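Last updated: June 9, 2025
2 min read

Evening bookkeeper / front desk wanted, Gosling community kitchen

Need someone by end of month. 18 hours a week, evenings mostly, one weekend shift. Pay is $520 a week before tax, paid every other week.

The work: answering the phone, taking table bookings for the cooking classes, matching receipts to the Otel account, chasing late invoices. Some lifting (flour, folding chairs). You'll close up two nights.

You should be ok with spreadsheets. Quickbooks a plus, not a must. Second language very welcome, we get a lot of Ukrainian and Farsi speakers. No degree needed. Must be able to start befor July, the class season runs through December and we can't train in the middle of it.

Parking behind the building, free. Meal on shift. Bus stops across the street.

To apply: a short note and two refrences to Svitlana Fedoruk, front office, Gosling, 2878 Clanov Road. Drop it off or mail it. No calls please, the phone is the problem.

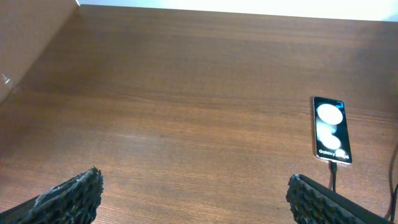 Interviews are short, 20 minutes or so, with Svitlana and Trevor Ackroyd. Bring ID.

Comments (3)

Negin Rahimi: Is the weekend shift always the same day?

Svitlana Fedoruk: No, it rotates. Schedule goes up two weeks ahead.

Ottavio Caruso: dropped mine off this morning, thanks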